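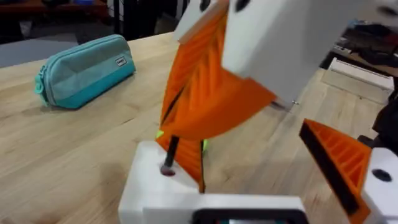

6th February: the pencil case

Spent far longer than I meant to on the pencil case this evening, but what a nice little job it was! I do love the two greens of it, the greyish minty one and then that bright turquoise along the bottom (I bought it in Cultholm last May and still feel pleased every time I pull the zip). Out came 18 pencils, a good many of them stubs, and a Polell receipt I'd been hunting for since Christmas. I sharpened what could be sharpened, wiped down the table and had a second cup of tea. Letters tomorrow, if I can find the stamps.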